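About Gorberg

Gorberg develops planning and perception software for robotic assembly and disassembly. The company was formed by engineers from two earlier firms, Ikell and Krishnan, and employs 60 people.

Our main product, Skarnis, takes a list of parts and the order in which they depend on one another, and turns it into motions for one or more arms. Development is carried out on desktop computers, where processors, memory and drives must be handled within a small space.

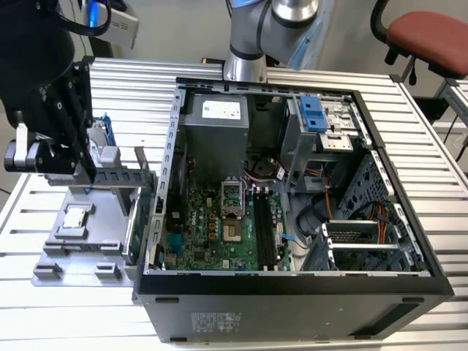
Does Skarnis require a particular make of robot?
Skarnis communicates with each arm through a separate driver, and drivers are currently maintained for nine controller families.

The planning group is responsible for task order, grasp selection and collision checking. The perception group maintains the part models and the pose estimates on which every grasp depends. A memory module leaves little margin for error in either. 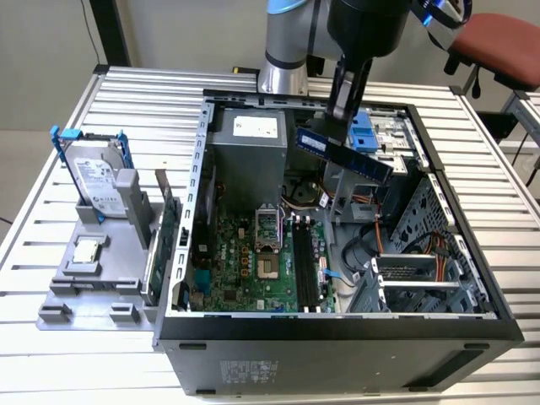

Both groups share one test suite of 2,966 recorded tasks. Each release is run against the full suite before it is offered to customers, and any task that fails is assigned to an engineer for review. Releases are supported for five years.

Gorberg accepts student placements each May. Applicants should have experience in C++ or Python and a working knowledge of motion planning.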